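Prilach Community Bread Project
Progress report to the Sostard Fund, second period

Work since the last report

The baking course moved into its second round in April. The first round ended with 15 people finishing all the sessions, and most of them asked to be told when the next level opens. We took the same number for the second round and started a waiting list, which we did not have before.

Sessions still run on Friday evenings in the Ilik Street kitchen. We tried a morning group for a short while and dropped it. The people who had asked for it mostly had work shifts that changed from week to week, and attendance was poor. The hours set aside for that group have been moved to one-on-one help for people who miss a class.

The course content has changed in one respect. In the first round we taught yeast breads from the start and left flatbreads for the end. Several people fell behind on proofing times and lost confidence early. We now begin with flatbreads and soda bread, which can be mixed, baked and eaten in one evening, and go on to yeast doughs in the fourth session. Recipes are given in cups as well as grams, as many participants do not own a scale.

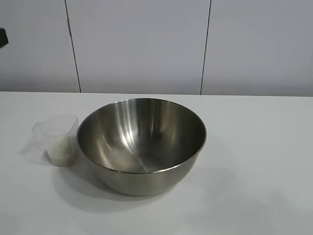 Kuldeep Pathak wrote on the feedback form that the flatbread sessions were the first time a recipe from class had worked in his own oven, and that he would have liked the salt and water amounts printed larger on the sheet. We have reprinted the sheets. Other comments on the forms were about the length of the evening (too short, in most cases) and about wanting to bake with rye.

Flour and supplies

Flour now comes from Baysal Mill under a standing order. The price per sack went up slightly at the start of the period, but delivery is included and we no longer pay for a van. We have used 40 sacks so far, including the bread baked for the Saturday table. Storage is tight. The shelving in the back room holds the sacks off the floor, but there is no space for a larger order, so we can't take the bulk discount the mill has offered.

Spending

Spending is within the approved budget, with one line over. Oven repair cost $275 against nothing planned. The lower heating element failed in the third week and had to be replaced before classes could go on. We covered it from the printing line, which was underspent. We ask the Fund to approve this transfer. Receipts are attached to the paper copy.

Problems

Two sessions were lost to the oven repair and made up later. Child care is still not solved. We had an agreement with the after-school room next door, but it closes at six and the class ends at eight. Almost 2 months of asking has not produced another room close enough to use.

Next period

We plan to finish the second round, open the next level for people who have completed the first, and add a rye session if Baysal can supply small bags. We will also get a quote for deeper shelving. The final figures for attendance and flour will be in the closing report.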